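Blue finger pads slipping on soft items

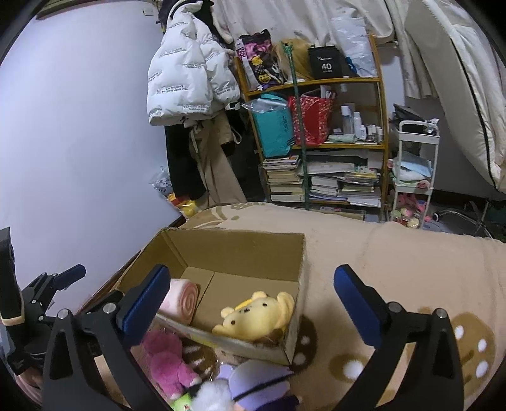 Fatima Jacobs
How often do you change the rubber pads on a two-finger gripper? Mine has done about 2000 grasps, mostly plush and towels, and the left one has started to let go early. The fingers still open fully.

Sandro Lombardi
Wipe both pads with alcohol first. Lint builds up on them and you can't always see it. If that doesn't help, change the two together and redo the closed position before you run anything.

Zane Baranauskienė
mine lasted way longer than that. check the screws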